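Search this site
Type and hit enter

Trunix Jaltska 2 Review: Two Months With a Budget Phone

Posted February 2, 2019 by Admin

So I finally gave in and replaced my old phone, and the one I ended up with is the Jaltska 2 from Trunix. I paid 200 dollars for it at the Peixoto store in Dulgate, mostly because my old one wouldn't hold a charge past lunch and I was tired of carrying a cable everywhere!

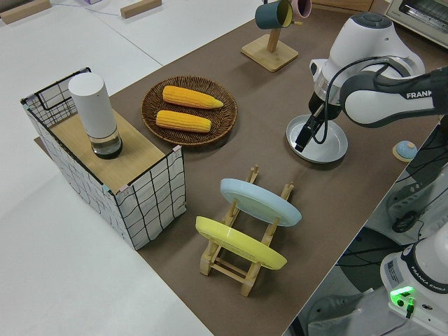
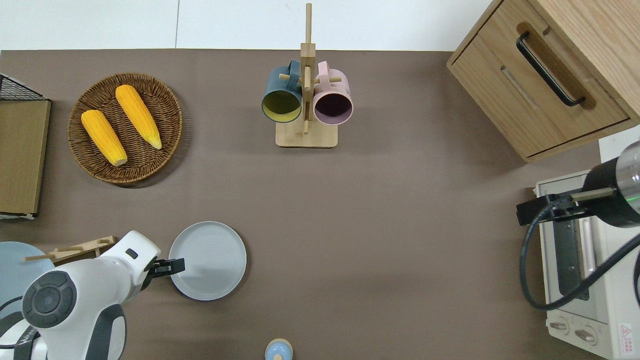

Corn on a round woven base, both times.

Battery first, that being the reason I bought it. I get through a full day easily, and on quiet days (a few calls, some messages, a podcast while I cook) I don't plug it in until the next afternoon. Charging is slow though. It comes with a basic charger and I usually just leave it overnight.

The screen is good indoors and so-so outside. In bright sun I have to push the brightness all the way up and tilt the thing around to read a text. Colors are a little on the warm side out of the box, but there's a slider for that under Display, and I moved it one notch toward cool and haven't touched it again.

Speed is fine for what I do. Maps, mail, banking app, a card game I'm not going to name. It does stutter when I switch between the browser and the camera, and once in a while the keyboard takes a second to pop up, which drives me nuts when I'm in a hurry. I have 600 songs on it and the music app handles them okay, but search inside that app is awful. You have to type the title exactly.

Calls are loud and clear. The speaker is on the bottom edge, right where my finger goes when I hold it sideways, so I keep muffling my own videos. A case helped a bit.

Things I don't like: the back is slippery, the fingerprint reader wants 5 tries if my hands are even slightly damp, and Trunix loads it with a weather app you can't uninstall (you can hide it, at least). Also the SIM tray pin is so tiny I lost it the first week and now use an earring.

Would I buy it again at this price? Yeah, I would. If they put out a new one in June I might wait and see whether this one gets cheaper. My rating is 4 out of 5, and the missing point is mostly for that fingerprint reader.

Recent Posts
Trunix Jaltska 2 Cases: Which Ones Fit
How to Hide Apps You Can't Uninstall
Best Phones Under 200 Dollars
Moving Your Music to a New Phone
Is a Faster Charger Worth It?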